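A robot comes to the packing room

At Lolline, people put pens and markers into sets for schools. One set has nine pieces, and for many years every piece was put in by hand. Since November a robot helps at one of the tables. 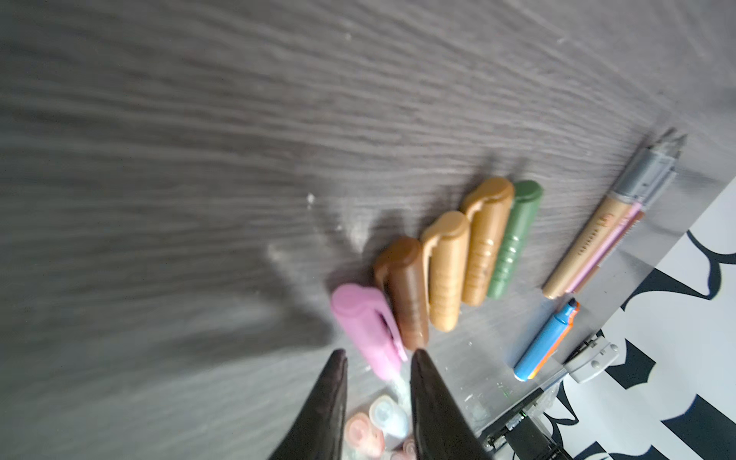

Before the robot came, some workers were worried. Will it take my job? It is a fair question, and the boss did not laugh at it. She promised that all 41 people will stay, but their days will be different.

A robot arm is good at doing the same move many times. It does not get a sore back. But it can also be confused by small things, for example when a marker rolls away – then a person must come and help. 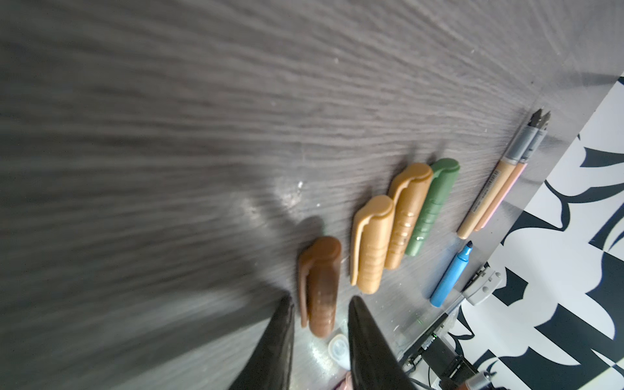

So the workers learned new tasks. They teach the robot, they check the finished sets, and they decide when it must stop. Some like this more. Others miss the old way, when they could talk together all morning.

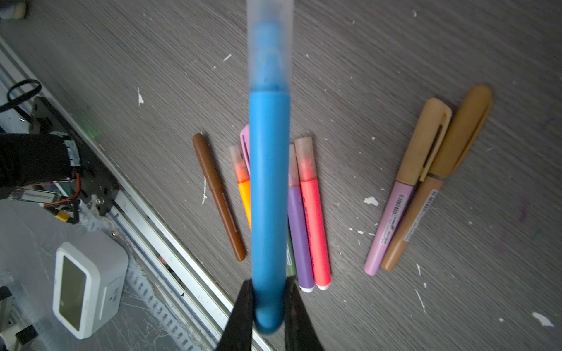
Picking up is harder than it sounds. Your hand feels how hard to press, and you never think of it. The robot has only two black fingers, and it must pinch the blue marker between them near its rounded end. Try it at home with two fingers and your eyes closed!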